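I got to Voltbridge just after ten on a Wednesday, having been promised coffee and a look at Lerkora, the two-armed bench kit the firm has started renting out to people who take old computers apart and put them back together. I fix PCs for friends and family, badly, so I was keen — and a bit defensive, if I'm truthful.

The engineer who looked after me (she asked me to leave her name out, as she says her mother reads everything) had a tower on its side on the bench, and we talked over the top of it for most of the morning.

"People always ask me about speed first," she told me. "I'd sooner they asked about the processor. Anyone can pull a drive out. Putting a chip down square in its socket is the bit that makes your hands sweat."

Mine sweat just thinking about it. I bent a whole row of pins once and I still haven't owned up to my brother-in-law.

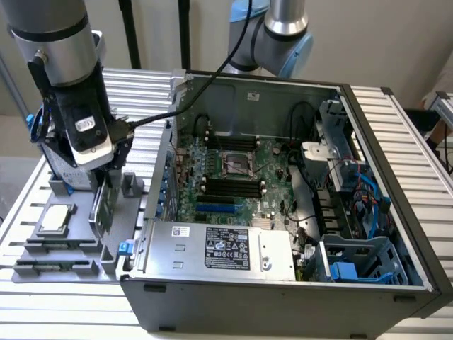
She reckons the tray matters as much as the arms do. Narka, the small workshop that prints the trays, makes a pocket for each kind of chip, so the gripper always knows where to find it. "We had a flat mat to begin with and it was hopeless," she said. "The chip would end up a hair off and then everything after that was a hair off too. The pocket cost us next to nothing and saved us a month."

And what does it cost the rest of us? The rental is £718 a month, with 2 days of setting up thrown in, and you get 40 ready-made routines for common boards. Anything odd, you teach it yourself by leading the arms through the job. She let me have a go at that on a spare unit and I was dreadful, though she was very nice about it!

I asked who it's for, because £718 would buy my whole workshop (it's a cupboard).

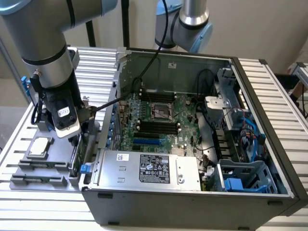
Bùi, one of the first repair shops to rent the kit, told me by phone that the price was fair but the setting up took longer than they'd been led to expect, mostly down to cables. "It's brilliant on a tidy machine," was how they put it. "Give it one somebody's nephew built and you'll be standing there moving wires out of the way."

I put that to the engineer and she didn't argue. Cables are the thing she gets the most emails about. "A board stays where you left it," she said. "A cable does what it likes. We tell people to tie back what they can before they start, and we're working on the rest."

They've logged 600 practice runs since February, she said, and she's watched far too many of them with a sandwich in her hand. 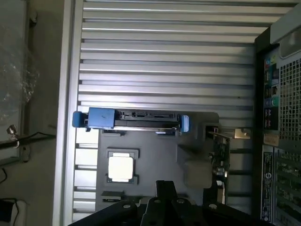
What I liked was how little she tried to sell me. When I asked about cooler screws she pulled a face and said they still do those by hand, and would for a good while yet. Laptops are a no as well — too many clips, too many tiny ribbons. She'd like to offer a cheaper kit with a single arm, for colleges, but she wouldn't be drawn on a date.

We did get the coffee in the end, gone one o'clock. I asked whether she builds her own machines at home. "I bought mine from a shop," she said. "Ready made. Don't put that in." Then she laughed and said oh, go on then.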